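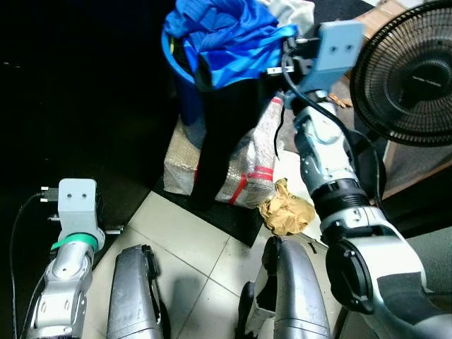 Wednesday. Started on the clothes task for Bralex at 8. I drive both arms from the handles and the robot records what I do. The blue things are the hardest to pick up because they fold in on themselves.
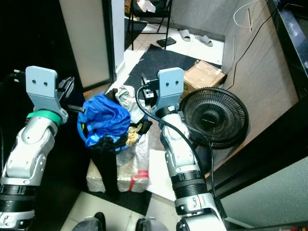
Slower after lunch. My wrists ached, so I took shorter turns.
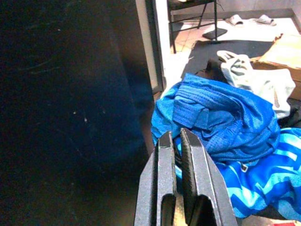 Do the bad tries get thrown out? Only the ones where I let go of the handles. The total is 1,817 and Bralex wants 2,000.
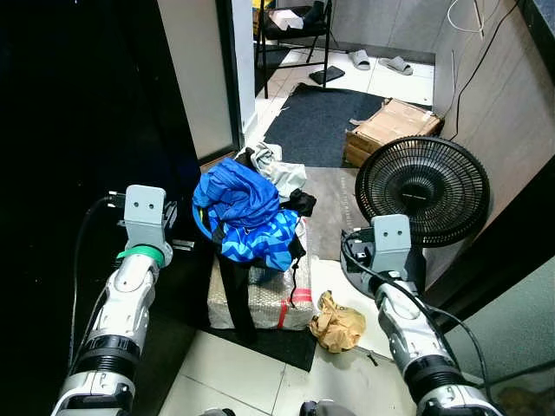 Moussa wrote back that slow is fine as long as I don't stop halfway through a reach. I will try that tomorrow. Left elbow still sore.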